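About us

Gindosora is a small workshop and shop for storage furniture. We repair, repaint and sell metal drawer cabinets, the kind that stands on a desk or under it, and we also make a few simple things ourselves, mostly drawer dividers and cloth covers. We are in Dratton, in the old part of the town, in the building with the green gate next to the river parking.

How we began

The company was started by Urmas Dzene and Tarun Nishad. Urmas came from metal painting, where he worked many years for bigger factories. Tarun had a stall with used office things. One autumn an insurance office in Larkent was closing and Tarun bought all of their drawer cabinets in one lot, without seeing them first. Most were scratched, many had missing handles, and some did not open at all. He asked Urmas if they could be saved. They worked on them in the evenings in a rented garage, and by the next September the last one was sold. After this they rented the workshop where we still are.

The name Gindosora does not mean anything in any language that we know. Tarun's daughter made it up when she was small, and it was the name of a box where she kept her shells. We are asked this question often, so we write it here.

Today we are a team of five. Two people do the painting and the metal work, one does the sewing, one takes care of orders and deliveries, and Tarun still travels to buy the old cabinets. Our floor is 600 square feet, with a storage room behind it that is always too small.

What we do with a cabinet

When a cabinet arrives, we take out all the drawers and write a number inside each one with pencil, so that they go back in the same order. This is important with old furniture. Two drawers can look the same and still one of them will stick if you put it in the wrong place, as the runners have worn together with their own drawer for many years.

Then we wash everything with warm water and mild soap. Dents are pushed out by hand from the inner side as far as it is possible. We do not promise that a dent will disappear completely. A small mark on the side panel does not change how a cabinet works, and some customers even ask us to leave such marks.

After this comes the paint. We use a matte finish for almost all of our work. Shiny paint shows every fingerprint and every uneven place in the metal, and in a room with a big window it can be tiring for the eyes. White is the color we are asked for the most - it goes with any wall and makes a small room look lighter. We also paint in gray, dark green and a warm yellow, and if you bring us a sample of another color we will try to match it.

Handles are the last step. Many cabinets come to us with four different handles on four drawers, because somebody before has changed them one by one. We put one set on the whole cabinet. Small pull handles in the color of the body are what we suggest for narrow rooms, where a big handle will catch on your clothes when you walk past. 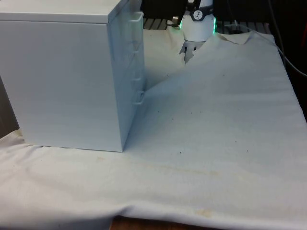
Painted surfaces need a soft place to stand, and for this reason our work tables have cloth on them. A bare table top can leave a line in the paint in one second, and then the whole panel must be sanded again. The cloth also makes it easier to turn a heavy piece without lifting it, if you pull the fabric slowly and keep one hand on the top. It gets wrinkled and it gets small specks, so we shake it out often and change it for a clean one when a new color begins.

We give the same advice to customers for moving a cabinet at home. Put an old bed sheet or a blanket under it, folded double, and pull at the fabric and not at the handles. Take out the lower drawers only if the cabinet is very heavy. If you take them all out, please keep them in order!

Covers and dividers

The sewing began as a help for our own deliveries. We needed covers that would protect the corners in the van, and the ones we could buy were either too big or too stiff. So we made our own from plain cotton, and after some time customers began asking to keep them. Now we sell them separately, in off-white and in gray. They can be washed at a low temperature. Please let them dry flat, because the seams can pull if you hang them by one corner.

The dividers are cut for each drawer size. You can write to us with the inside width and depth of your drawer, measured at the bottom, as the top edge is often folded and gives a smaller number.

Numbers, for those who like them

Urmas keeps a paper book where each finished piece has its own line. When this page was last corrected, on 8 July 2022, the book had 907 cabinets in it. The drawers he does not count in the book, but Tarun once added them together for one good year and came to 1765.

Who buys from us

Most of our customers are people who work from home and need a place for papers, cables and tools. Schools come to us too, mainly for art rooms, and they like low cabinets with wide drawers for big paper. The Bhardwaj sewing school, two streets from us, has bought from us since the first year. They use the flat tops for folding fabric, and it was their teacher who taught us to iron a cloth cover from the wrong side.

Visiting us

You are welcome to come and open all the drawers before you decide. It is better to write a short message first - if we are painting, the front room is closed for visitors until the air is clean again. There is a bell at the gate, and it is slow, so please press it longer than you think is polite.

We deliver in Dratton and Larkent with our own van. For other towns we can pack the cabinet for a carrier of your choice. Old metal cabinets we also take back, in any condition, if they still have all of their drawers.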